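To: perception-users mailing list
From: Oona Honkanen
Date: 20 June 2023
Subject: Re: Depth dropouts on dark fabric and the grasp planner

Dear colleagues,

Thank you to Bram Geerts for the detailed report. His message is quoted in part so that the list archive remains readable.

On behalf of the planning group, Bram Geerts wrote:
> Since the last update the Tositz planner rejects most grasp
> candidates on black garments. The depth image has large holes
> over the cloth, and the basket wall is then taken as the nearest
> surface. Of 300 logged attempts, 196 ended with no valid
> candidate. Light-colored garments are not affected. Is this a
> perception fault, or should we relax the threshold on our side?

The maintainers have reviewed the logs and consider this a perception fault. The planning group is asked not to relax the threshold. Doing so would admit candidates that lie on the basket rim, and the collision checker does not yet treat the rim as a separate object.

The fault arises in the hole-filling step. When a region has too few valid depth points, the filter borrows values from its border. With dark clothing in a white basket, the border is mostly plastic, and the filled surface is placed too high. The perforated side walls add to the difficulty, as the filter smooths the small holes and the solid parts together.
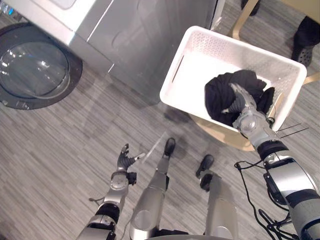

Head camera view during a grasp on black clothing, right hand in the basket.

Jovita Cervantes has prepared a change that segments the color image first and fills depth only within each segment. Where a segment remains too sparse, it is marked as unknown and the planner receives a request for a second viewpoint. The change also masks the robot's own arms and legs before filling. In the steep downward view these cover a good part of the image, and the previous mask left out the legs entirely.

Members who wish to test the change should note the following:

The branch requires version 9 of the Mak message definitions. Older recordings must be converted before playback.

The second viewpoint request is off by default. It may be enabled in the planner settings under "unknown regions".

Glass and polished metal are outside the scope of this change. Reflections on the washing machine door continue to produce false points, and Chin-lung Lo is tracking that matter under issue 12.

Test reports should be sent to this list with the recording and the settings file attached. Reports that concern gripper force or finger control should go to the control list – they will not be handled here. Subject to the results, the change will be merged ahead of the November release.

Yours sincerely,

Oona Honkanen
Perception Software Maintainer
Numovik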